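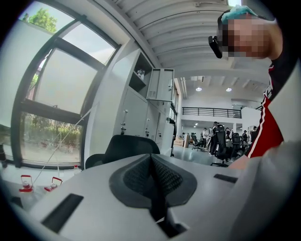
The window side of the front office at the Vlachopoulos building. Teal-green cap or cloth on the head, red and black jacket, lots of daylight.

Jug returns are back at the Vlachopoulos building

By Xiomara Achterberg

If you work anywhere near Brovomska Street you probably know the water jug problem already. You buy the big ones with the handle because the tap water down here has tasted like a garden hose ever since the pipe work, you drink them, and then you have a row of jugs along the wall that keeps getting longer. Well, good news! The return point in the lobby of the Vlachopoulos building is open again, and I went over to see how people are getting on with it.

Quick background for anybody new to Plaltinport. The old return point closed in the spring when the shop next to the lobby moved out, and for months the closest place to take a jug was the Wikska depot out past the rail yard (lovely people, terrible parking). Now Wikska has put a cage back in the lobby, just left of the mailboxes, and you get 30 cents a jug. It goes on a card, no cash, which a few people have grumbled to me about already. The cards come from the front desk and you do need to give them an email address.

The cage opened at the start of November and took in 334 jugs in its first two weeks. I had that from Prodromos Kokkinos at the depot, and he sounded pretty pleased. They had planned on one pickup a week and they're already doing two. When I came through the lobby a little after nine there was a line of four people, one of them with a hand truck.

I spent the rest of the morning in the shared office on the ground floor, the one with the great big window looking out on the greenery. I have wanted to work in that room for years. It gets light all the way to the back, and with a pane tilted open you get some air too. People were busy, so I tried to keep out of the way and mostly talked to whoever was heading for coffee. 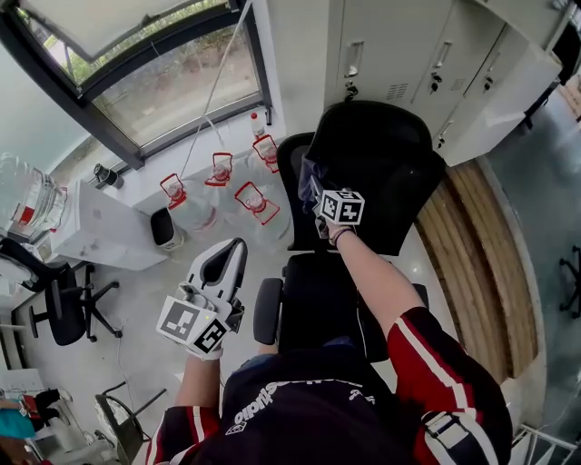 Office chair with a view, and clear jugs with red carrying handles lined up along the wall.

Gordon Lévesque runs the office and he had opinions about jugs! His main one is that they should stand on the floor, under the window, and never on a desk, and he'd like that passed on. He also told me they went through a phase of using dispensers, the kind where you flip the bottle over on top, and they gave it up after one leaked into a drawer full of paper. So it's carry jugs for them, and the red handle is the part everyone has feelings about. Some people want it left on for the return. Some people pull it off and keep it (for what, I couldn't get anyone to say).

I checked with Wikska, and the rule is that handles stay on. A jug without its handle still gets taken, but you won't be paid for it. Caps should be on too, and please empty the thing first. Prodromos was very firm about emptying. Small bottles don't go in the cage at all, they belong in the blue bin by the stairs.

Chrysoula Economou has the accounting practice across the hall and hadn't heard the cage was open until I mentioned it. She has been driving hers out to the depot every month and she was a little annoyed, to be fair, that there wasn't a sign on the street door. I asked the front desk and a sign is supposed to be coming. I'd have thought that would be first on the list, but okay.

The other thing people kept bringing up is the hours. The lobby is unlocked from 7 a.m. to 6 p.m., and if you work late you're out of luck. Somkiat Sangkhawat, who manages the building, told me he's looking at leaving the side entrance open until 8 on some evenings, but there's the alarm to sort out and he didn't want to promise anything. The cage holds roughly 400 jugs when it's stacked properly. It isn't always stacked properly. If it looks full, try pushing the ones at the front toward the back before you give up and carry yours home again.

You don't have to be a tenant to use it, by the way. Anyone can walk in off the street, sign up for a card and drop off their jugs. Only the clear ones from Wikska count, and the limit is ten per visit, so if you've been hoarding them in the garage you'll need to make a few trips. I have six in my own hallway and I'm bringing them over this week.

Cards already issued at the old return point still work, and any balance left on them has been carried over. If yours doesn't scan, take it to the front desk and they'll swap it while you wait.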